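Taller de Textil Doméstico
Apuntes de la unidad 4: telas de pelo (forro polar, coralina, felpa)
Profesora: Sarahí Bautista

Material para traer el lunes: una pieza de forro polar de 50 cm de lado como mínimo, tijeras de tela, jaboncillo, alfileres largos y una regla. Quien no tenga tela puede usar los retales del armario.

4.1 Qué es el forro polar

El forro polar es un tejido de punto, casi siempre de poliéster, al que se le levanta el pelo con un cepillado mecánico. Después se recorta para igualar la altura. El aire que queda retenido entre las fibras es lo que abriga. Como es punto, cede más a lo ancho que a lo largo, y al cortarlo no se deshilacha. Por eso muchas mantas sencillas se dejan con el borde a corte vivo.

Hay polar con pelo por una cara y con pelo por las dos. En el primer caso la cara lisa es el revés. En el segundo hay que fijarse en el orillo: si se estira la tela a lo ancho, el borde suele enrollarse hacia el derecho. Conviene marcar el revés con jaboncillo antes de cortar, porque una vez separadas las piezas cuesta mucho distinguirlo.

4.2 El sentido del pelo

Se pasa la mano por la superficie en las dos direcciones. En una la tela se nota suave y se aclara un poco; en la otra ofrece resistencia y se ve más oscura. Todas las piezas de una misma labor se cortan en el mismo sentido. En mantas y cojines se coloca el pelo hacia abajo.

La luz influye mucho en esta comprobación. Una lámpara lateral marca las arrugas y la textura; una luz muy fuerte y de frente las borra. En tonos marrones, grises y azul marino, una misma tela puede parecer de dos colores según cómo le llegue la luz. Antes de decidir que una pieza tiene una mancha o un defecto de tinte, gírela media vuelta y vuelva a mirar.

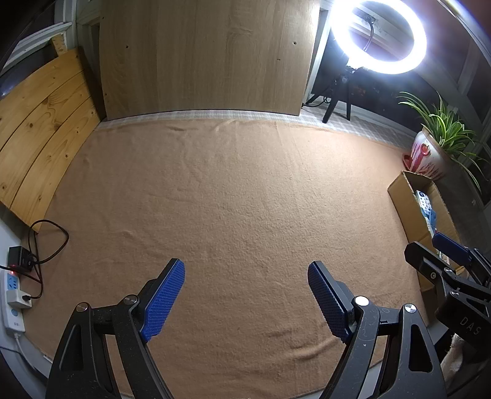

4.3 Extender y alisar

La tela se extiende sin tirar de ella. Si se estira al alisarla, vuelve a su medida después del corte y la pieza queda corta. El orden de trabajo es el siguiente:

Apoyar la tela y dejarla reposar unos minutos.
Alisar desde el centro hacia los bordes con la mano plana, a favor del pelo.
Levantar las esquinas para deshacer los pliegues hondos y volver a bajarlas.
Comprobar con la regla que el orillo está recto.

Las arrugas superficiales no afectan al corte. Los pliegues hondos sí, sobre todo los que llegan al borde, y hay que quitarlos antes de marcar. No se plancha directamente: el poliéster se aplasta y brilla con el calor. Si hace falta, se usa vapor a distancia y se cepilla después.

4.4 Doblado para guardar

Se dobla en 2 a lo largo, con el pelo hacia dentro, y luego se enrolla. El rollo deja menos marca que el doblez. No se ponen pesos encima.

4.5 Ejercicio

Cortar un cuadrado de 25 cm de lado, marcar con una flecha el sentido del pelo por el revés y entregarlo con el nombre en una etiqueta. Thijs Brouwer recoge las piezas al final de la clase.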